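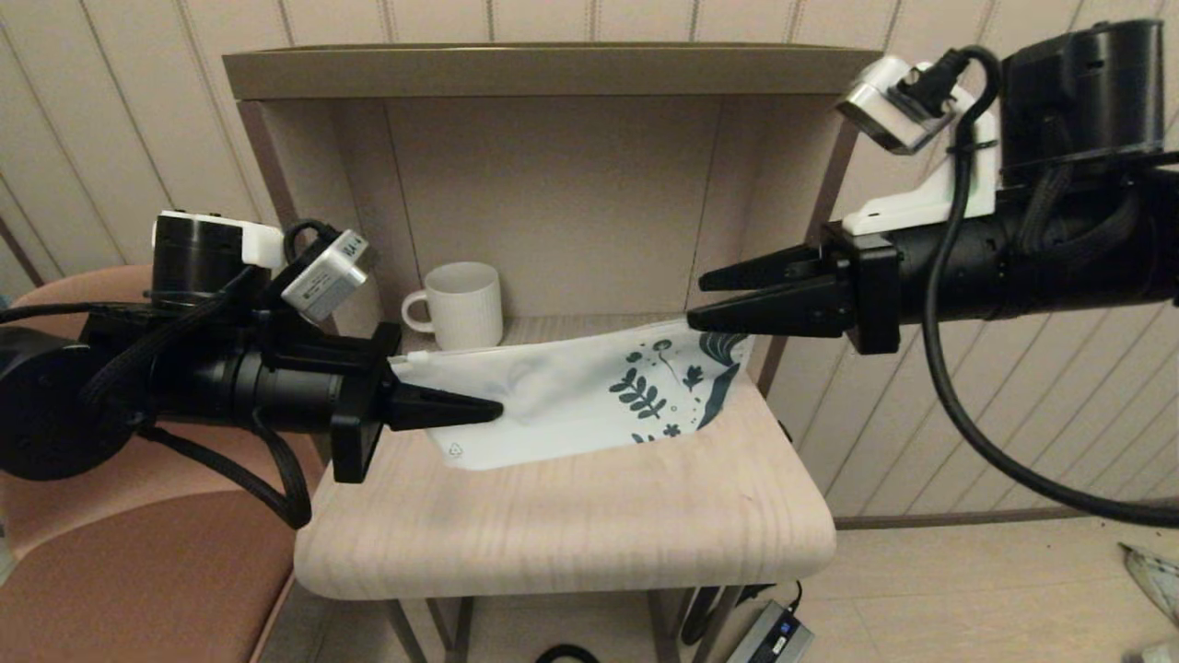

Every cell should have one person whose job includes wiping it down, and that job should be on the schedule in ink. I have looked after the two-arm cell at Dustirthorpe long enough to be tired of the other view, that maintenance is what you do when an arm stops.

Most of what goes wrong with ours is dull. A cable gets pulled a little tighter each time the wrist turns. A camera bracket works loose and the picture drifts by a hair, and then people spend the afternoon retuning software that was fine. I check the cables and brackets first, before anyone opens a laptop.
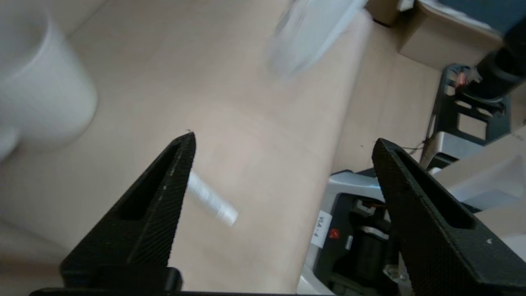 Printed fingers are the other thing. They are cheap and they wear, and the texture that helps them hold cloth also holds dust. We swap ours every 200 hours whether they look bad or not. At Zudano they wait until the grip slips, and I think that is false economy — a pair takes 40 minutes to fit and check, and a bad week of handling takes much longer to sort out.
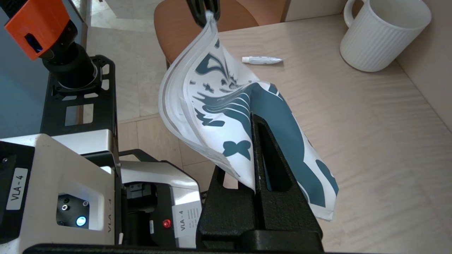

Cloth is where a neglected gripper shows up first. A rigid part will forgive a worn tip. A thin fold won't, and the operator usually gets the blame.

My critics say a fixed schedule wastes good parts. It does waste a few. I would still rather throw out 30 usable fingers in a year than explain one more lost week — and the old ones go in a drawer for spares anyway.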